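Trallance Student Robotics Forum
Board: Module projects > Two-arm manipulation
Topic: Plug task - scoring rules and the role of the second arm
Page 1 of 1

M_Dimitriou (Module tutor)
Posted in May

Dear all,

Following the practice session, several groups have asked for the plug task to be set out in writing before the assessed runs. The present wording is given below. Comments are invited in this thread until the rules are closed, after which no changes will be made.

Each group will have 16 attempts. An attempt begins when both arms are at rest and the grippers are open. The group's program must bring one gripper to the plug, take hold of it and draw it fully out of the socket. The plug must then be returned to the same socket. An attempt in which the power strip leaves the paper surface at any point scores nothing. The mains supply to the strip is to be isolated at the wall throughout, and the tutor on duty will confirm this before the arms are enabled.

Groups are reminded that the report should discuss failed attempts in the same detail as successful ones.

Myrto Dimitriou

d.takacs
Group Politis

Thank you for publishing the wording. Our group would like to raise one point about the second arm. The rules mention "one gripper" and do not state what the other may do. In our trials the strip slid along the paper whenever the plug was pulled at an angle, and we therefore wish to hold the strip down with the right gripper. Is this permitted, or is it treated as outside help?

Dénes Takács

a_gautier
Group Plotton

We would ask that it not be permitted. Our group has spent most of the term on the approach angle of the left wrist so that the plug comes out straight and the strip stays where it is. If the other arm may simply clamp the strip, a careless pull and a careful one will receive the same mark.

Our current position is shown in the picture, with the right gripper kept open and clear of the strip. 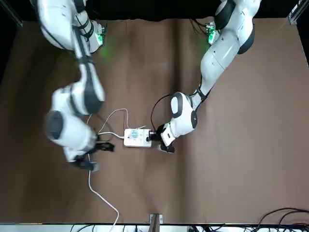 Group Plotton: left gripper at the plug, right gripper open.

As members will observe, the cable from the plug loops back towards the wrist. We consider this to be the harder part of the task. If the wrist turns too far, the cable may become caught, and the present rules say nothing about it.

Apolline Gautier

t.zervas
Laboratory assistant

Two practical remarks, if I may.

The paper covering is replaced when it tears, and a fresh sheet is more slippery than one that has been in use for some time. Groups which depend on the strip staying in place by friction alone may find that their results vary from one session to the next. I would not regard the use of the second arm as careless for that reason.

Secondly, the cables. Several of you have left wires lying over the front rail at the end of a session. Please coil them and return them to the tray. A gripper that closes on a loose wire will pull it with considerable force.

Thanasis Zervas

a_gautier
Group Plotton

I accept the remark about the paper. Would it be possible to have the same sheet in place for all groups during the assessed runs? That would remove the difference without changing what is being tested.

d.takacs
Group Politis

With respect, the module is entitled "Two-arm manipulation". It seems strange to award full marks to a program in which one arm does nothing. A person pulling a plug from a loose power strip would hold the strip with the other hand as a matter of course.

I should also like to report figures, as they may help the discussion. With the right arm idle, we completed 6 of 19 attempts. With the right gripper resting on the strip, we completed 16 of 19. The program for the left arm was the same in both cases.

m.spanos
Group Unar

Our group has no strong view on the second arm, but we should be grateful for a clear definition of "fully out". In one of our runs the plug was loose and tilted, and the two members keeping the score did not agree on whether it had left the socket. We lost a good part of the session to this question.

On the figures above, may I ask whether the strip was put back on the same marks before each attempt? Ours had turned slightly after several pulls, and the left gripper then closed on the side of the socket. We first blamed the program and later found that the starting position was at fault.

Myrto Spanos

d.takacs
Group Politis

It was put back by eye. The question is a fair one and we shall repeat the trials with tape marks.

M_Dimitriou (Module tutor)

Thank you for a useful exchange. The wording will be amended as follows.

The second arm may touch the strip but may not lift it. Groups which leave the second arm idle will not lose marks, and those which use it must explain in the report how contact was controlled. I recognise that Group Plotton would have preferred a stricter rule. The quality of the pull is assessed separately, under the heading of motion planning, and a straight removal will be rewarded there.

"Fully out" will mean that the tutor can see a gap between the plug and the socket. The tutor's decision is final.

One sheet of paper will be used for all groups, and Mr Zervas will mark the starting position of the strip in tape. If a cable becomes caught on the wrist, the attempt is to be stopped at once and will count as failed.

a_gautier
Group Plotton

Noted, with thanks. We still disagree on the second arm and shall say so in our report.

May we reserve the bench for 2 further hours before the assessed runs?

t.zervas
Laboratory assistant

The bench is free from 16:00. Please sign the sheet by the door, and bring your own copy of the program, as the shared folder will be cleared beforehand.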